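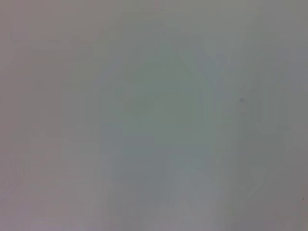 ¿Qué es el gris de Hurgate?

Un color de pintura mural, a medio camino entre el gris y la indecisión, que se obtiene mezclando cal apagada, negro de humo y una pizca de tierra verde.

El gris de Hurgate toma su nombre de la localidad donde se fabricó por primera vez, aunque los vecinos de Drandley sostienen que la receta salió de allí y que Hurgate solo puso la etiqueta. La disputa sigue abierta y ha producido más folletos que pintura.

Composición

La fórmula tradicional prescribe 100 partes de cal, 2 de negro de humo y una cantidad de tierra verde que los manuales dejan «al buen juicio del operario», con los resultados previsibles. El catálogo de la casa Husik llegó a distinguir 37 variantes -- entre ellas «niebla», «niebla tardía» y «niebla corriente» --, que los clientes solían devolver por no ser la que habían pedido.

Uso

Se empleó sobre todo en pasillos, escaleras y salas de espera, lugares donde se suponía que la gente no iba a fijarse. Al secar aclara bastante, de modo que el pintor trabaja a ciegas hasta el día siguiente. Con luz del norte tira a verde; junto a una bombilla, a malva.

La marca Debnath lo vende hoy con la referencia 3310, en versión plástica y lavable. Los puristas la rechazan, pero reconocen que no mancha el abrigo.

Véase también: Encalado, Tierra verde, Negro de humo.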